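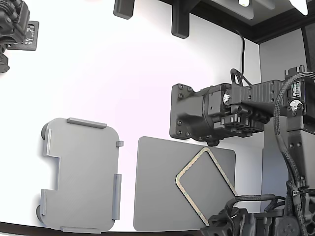

Plustiment Zweiarm-Kit, lohnt sich das?

tuermchen_k schrieb:
Hallo zusammen, hat jemand das Kit von Plustiment im Einsatz? Ich will damit Dichtrahmen auf Kunststoffteile kleben. Urbańczyk verlangt fast 2000 Euro dafür, ohne Aufnahmen. Ist mir ehrlich gesagt zu viel für einen Blindkauf.

Sabine Brandes schrieb:
Wir haben es seit Oktober in Banow laufen und ich mag es total! Teile auflegen geht prima, die Aufnahmen druck ich selbst (Indwood will 400 Euro für den Satz, nee danke). Knifflig wird's beim Klebeband mit Schutzpapier.
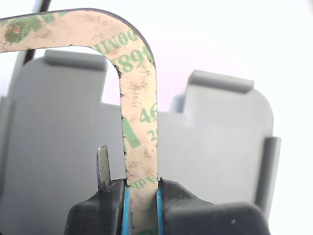

Der Streifen biegt sich halt, wie er will, und mit zwei Fingern muss man ihn nah am Ende packen, sonst kippt er weg. Hab bestimmt 60 Versuche gebraucht, bis ich zufrieden war.

quermutter schrieb:
Seh ich anders. Für Klebeband nimmt man einen Spender und gut. Das Kit ist Spielzeug.

Sabine Brandes schrieb:
Spender hatten wir, der kann aber keine Ecken! Und bei kleinen Serien rüste ich mich sonst dumm und dämlich.

tuermchen_k schrieb:
Danke euch! Sabine, würdest du mir die Druckdaten schicken? Dann frag ich bei Urbańczyk mal nach einem Leihgerät.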